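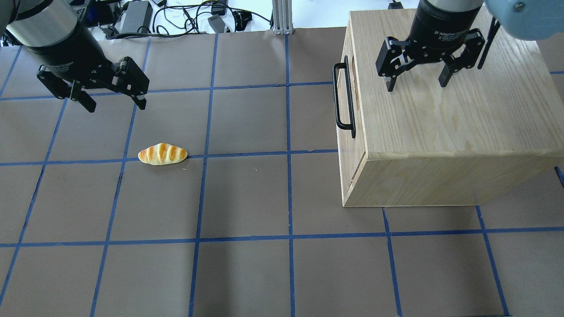

lampwick replied:
I'm going to have to disagree with you on the Wamus crossing, and I do it fondly because your first post was the best summary of the ceasefire terms I've read anywhere. You say that opening the bridge is the easy bit and the hills are the hard bit. I'd put it the other way round. The hills have been quiet since December. The bridge is where the money is, and whoever holds the customs shed on the Wamus side gets the tea duty, the timber duty and whatever they can squeeze out of people walking over with a sack of onions. I can't see the Dewan militia handing that over with a handshake, whatever they signed.

Posted 6/21/26

oldferryroad replied:
Well, I lived in Kidov for five years, teaching, and my kitchen window looked straight down to the river, so forgive me if I go on a bit.

The thing that gets lost when people talk about "the border" is that for most folk it was never much of one. The women who sold at Kidov market slept in Wamus and the lads who mended bicycles in Wamus slept in Kidov, and there was a whole hour every morning when the bridge was so full of people that the guards just stood back and let them through. You went over for bread, for a haircut, for a christening. When the fighting came down from Rallari and the bridge was shut, families got stuck on opposite banks with their washing still on the line. I had a neighbour who was cut off from her own vegetable patch for months – she could see it from the road.

So yes, the duty matters, lampwick, but I think you're both leaving out how badly people on each side want the thing open. The militia have cousins too.

tamarisk replied:
Lovely post, oldferryroad, thank you for that. I could read about Kidov market all day.

I do want to ask about the figure that's going about, though. The first post had 1,315 families waiting to go back to the Wamus side, and then the radio bulletin last night had "more than 1,000 people". Those can't both be right, can they? Families and people are very different things when you're the one who has to find the tents and the flour.

quarrybank replied:
They could both be right if they're talking about different camps. The bigger number is the register for the whole district, as I understood it, and it takes in everybody who left during the fighting, including those who went to relatives and never set foot in a camp. The bulletin was only talking about the camp on the Rallari road. Not that the bulletin said so. It never does.

lampwick replied:
I'd be careful with the register in any case. Being on it gets you a ration card, so there's every reason to put your name down and no reason at all to take it off again once you've moved on. I don't blame anyone for that, I'd do the same with children to feed. But I wouldn't hang an argument on it.

oldferryroad replied:
I think that's a bit hard, lampwick. When I left, plenty of people weren't on any list because they were frightened of what it might be used for later. A list of who fled and who stayed is a nasty thing to have lying about in a town that has changed hands. My guess is that the register is too short, if anything.

lampwick replied:
Fair point, and I hadn't thought of it. I'll say "unreliable" and leave off saying in which direction.

pebbledash_hill replied:
Hello all, long-time reader, hardly ever post. My interest is the ceasefire text itself, which I sat down with over breakfast and then again over lunch, because the translation is dreadful. There are 2 clauses about the bridge and as far as I can make out they pull against each other. One says the crossing is to be run jointly by the district office in Kidov and "the authority present" in Wamus. The other says that no armed group is to be recognised as an authority. Well, the only authority present in Wamus is an armed group! So either the crossing opens in breach of the second clause or it stays shut in breach of the first. I'd love somebody to tell me I've misread it.

quarrybank replied:
You haven't misread it. I believe it was left woolly on purpose so that everyone could sign before the rains. It's how these things usually get done, and sometimes it even works – you get the lorries moving first and then there are enough people making a living from it that going back to fighting looks like a poor bargain. Sometimes it falls to bits in a fortnight.

tamarisk replied:
I'd take the woolly version over another season of shelling, I must say. My worry is Rallari. Everyone's looking at the bridge, and meanwhile the road up to the mines goes straight through the Dewan hills and there isn't a word about it in anything I've seen. If I were a commander who'd just given up the tea duty I know where I'd be looking to make up the difference.

pebbledash_hill replied:
There's a word about it, but only the one. The annex has "other routes to be discussed".

lampwick replied:
Which rather makes the first poster's case for them, so I suppose I owe an apology there. I still think the bridge goes wrong first. But I'll grant that if the Rallari road goes wrong as well, the bridge hardly matters.

oldferryroad replied:
I had a message this evening from a friend on the Kidov bank who says the market women have started painting their stalls again. Make of it what you like, they've been wrong before and so have I. I've asked whether the little ferry below the bridge is running and will post when I hear back, though the signal there is hopeless after dark and it may well be tomorrow.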